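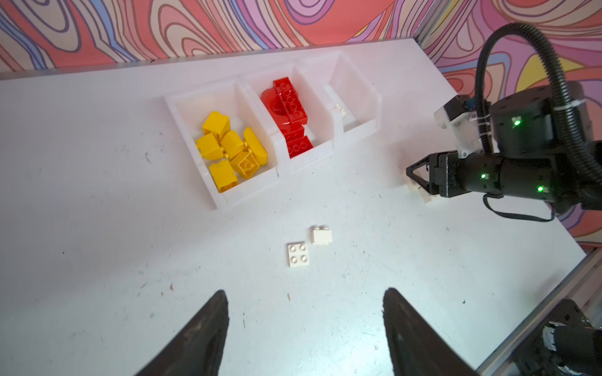
Reading time: 2 minutes

Sorting bricks by color: your questions

How many bins do I need to start?
One bin with three compartments will do for a small set. Give each compartment one color, such as yellow, red and white, and finish those before you start on the next three. Mixed lots of up to 3,000 pieces can be sorted this way in several rounds.

Should I sort by color or by shape?
For a small collection, color is faster. Sloped pieces, rounded pieces and plain blocks can share a compartment as long as they are all yellow. Once a color fills more than one bin, split it by shape.

Where do translucent pieces go?
With the solid color they match. A see-through red round plate goes in with the red bricks. If you have more than 35 translucent pieces, give them their own compartment.

Do the pieces have to be stacked or lined up?
No. A loose pile is fine, and it is easier to reach into. Tall bricks can stand on end if they fit.

What kind of table works best?
Any flat, steady table with open space in front of the bin. White pieces are harder to spot on a white top, so put down a sheet of dark paper if you keep missing the small plates. Old scuffs on the surface make no difference.

Which color should I do last?
We leave white until the end – the pieces still on the table are then all going to the same place.

Can children help?
Yes. Our Undisley kits are meant for ages 8 and up. Younger children should sort with an adult, as the smallest plates are a choking hazard.

Can I wash the bins?
Use warm water and dish soap, then let them dry before refilling. Do not put them in the dishwasher.

I bought a mixed lot and it includes other brands. Is that a problem?
Not for color sorting. Check the fit before you build, and keep loose-fitting pieces in a separate bag.

Who do I ask about missing parts?
Write to Zahira Liem at the Tranari parts desk with your order number. Replies take up to 9 days.

Last updated April 2024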